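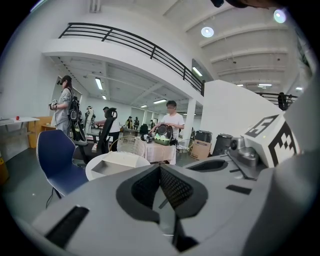 Mesh pads on a hand-held gripper: when should they be replaced?

Posted by Lama Khoury

Our workshop in Birkska operates one hand-held gripper with angled jaws and black mesh pads. The pads are now smooth near the tips, and light parts slip when the jaws close. The supplier's sheet gives an interval of 2000 closures, but we keep no count. May the pads be changed individually, and must the camera be set up again afterwards?

Warrick Cartwright

Pads should be replaced in pairs. A new pad facing a worn one will pull the part to one side. The procedure at our site is as follows. Open the jaws fully and lock them. Peel each pad from the tip downwards, remove all adhesive with a lint-free cloth and alcohol, and allow 26 minutes before fitting the new pair. Press firmly along the whole length – the lower end lifts first. The camera need not be touched provided that its bracket has not been loosened. Check that the marker block is still read at both ends of the jaw travel.

Safta Oprea

We change ours every October, whatever the state. No trouble so far.

Jihad Saliba

I agree with the above as regards pairs. Please also inspect the seam where the two faces meet, as grit collects there and prevents full closure. A soft brush is sufficient. As for the count, we enter closures in the log at the end of each shift and order new pads at 80 per cent of the interval.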